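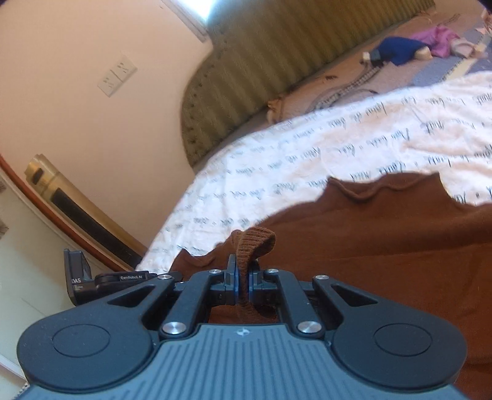
Tobias Calloway: Bei mir kommt seit Montag dieselbe Meldung, Fehler 350 beim Speichern der Pflegehinweise. Neu anmelden hilft nicht.

Ticket 2796, Shop Skaltemer, Artikelpflege Strickwaren

Theano Stamatopoulos: Im Testshop nachgestellt. Der Fehler tritt nur bei Artikeln mit mehr als sieben Varianten auf – Cache geleert, keine Änderung.

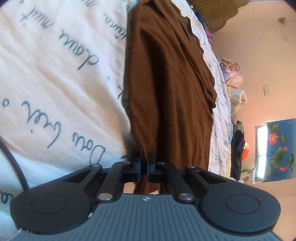 Anhang 3: Braunes Kleidungsstück

Status: an Plimo weitergeleitet, offen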